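Part 3: Setting up your Pilham dishwasher for the first wash

I put this guide together after fitting the Pilham in my own kitchen, so it goes in the order I wish I'd had! 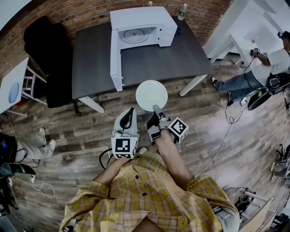 A round white plate on the floor.

1. Pull out the lower rack and take off the shipping clips (there are two, and the back one hides really well).

2. Unscrew the salt cap and pour in water up to the rim. You only do this once, ever.

3. Add the salt. I use Flarkis coarse, but any dishwasher salt is fine – just don't use table salt, it clogs the softener.

4. Wipe the rim and screw the cap down tight. Mine leaked salt all over the tub the first time and I had to run it twice.

5. Hold Start until the display shows 60, then tap the arrow to pick your water hardness. In Byun we're on the hardest setting.

6. Run the Rinse program empty. It takes 82 minutes, so go do something else.

Note: If you get code 213, the inlet tap is closed or the hose is kinked. Open the tap, straighten the hose and press Start again.

Caution: Turn the water off before you touch the inlet hose. The older Brurnar hoses don't have a shutoff valve, and you'll get a wet floor.

Plates go in the lower rack facing the middle, big ones at the back. More on loading in Part 4.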